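Does Washing in Cold Water Make Clothes Last Longer?
Final project report, Textiles and Consumer Science
July 20, 2020

Background

Laundry advice is full of claims that get repeated without a source. One of the most common is that cold water makes clothes last longer. Our group picked this claim because the detergent labels we looked at in Girkwood all made it and none of them told us how it had been tested.

Method

We sent a survey to households in Civano and Salcedo in January and got 314 replies. We asked what temperature people wash at, how often they replace socks, T-shirts and towels, and what made them throw the last one out. We also read the care guide put out by Revine, a small clothing brand, which says cold washing will double the life of a garment. We wrote to ask what that was based on and did not get an answer.

Results

People who said they wash cold did report keeping T-shirts longer. For socks we found no clear difference. Holes at the heel and toe were the top reason for throwing socks out in both groups, and it is hard to see how water temperature would have much to do with that. Towels went the other way, with cold washers replacing them sooner, mostly over smell.

The T-shirt result looks good for the claim until you check who the cold washers were. They also used the dryer less and owned more shirts, so each shirt was probably worn less often. We can't separate these things with the data we have. 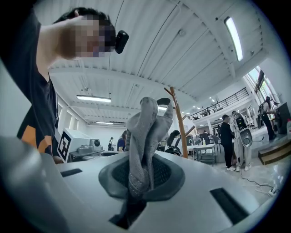 Figure 1. Gray fabric bunched into folds, with faint stitching along the seams.

Problems with our survey

Nobody keeps a diary of their socks. All of our replacement times come from memory, and several answers were plainly guesses. Two of our five questions were also worded badly. "How often do you replace towels?" was read by some people as how often they change them in the bathroom, and we had to drop those replies.

What we would do next

A fair test would wash matching shirts at two temperatures and dry them all the same way. Until someone shows us that, we would not repeat the "double the life" line. Cold water uses less energy for heating, and that seems like a good enough reason to use it.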